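The planner had been stopping in the bathroom for nine days, always at the sink. She opened the log at run 300 and scrolled past the part where everything worked.

Holtness, the motion planner, took the arm to the basin without complaint. Then Kekaseck, the piece that chose the grasp, would hand over a pose, and Holtness would take it and return nothing. No error code, just an empty path and a timer at 36 seconds.

She set the replay to half speed and let it play on the second monitor.
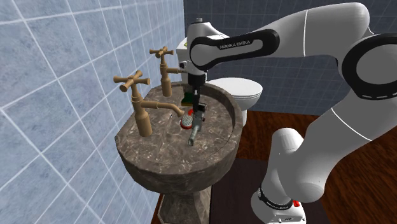 Ratton wrote in the review thread that the grasp was fine and the collision margin was wrong, that 14 millimeters around every link would never let a wrist that close to a faucet, and had she checked what the sink mesh looked like to the planner.

She had not. She turned off the textures and turned on the collision shapes. The basin filled in. Where the stone dipped there was now a smooth gray lid – one convex hull, rim to rim, with the parts sealed underneath it. Holtness had been asked to reach inside a solid rock, and had declined.

She split the mesh into 95 pieces, which took most of the evening, and cut the margin down while she waited. Outside it was December and the parking lot lights had come on. She ate crackers from the drawer and read the thread again.

At ten she queued the run and picked the second camera, the high one. 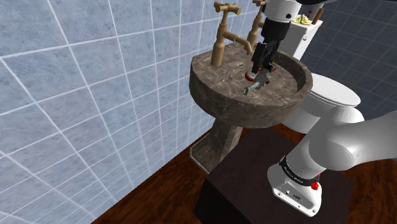 Arm at the basin, high camera view.

The timer counted. A path came back with a cost beside it, an ugly number, and she copied it into the log under Abera, the name of the build. Then she typed a reply to Ratton, deleted the first line of it, and sent the rest.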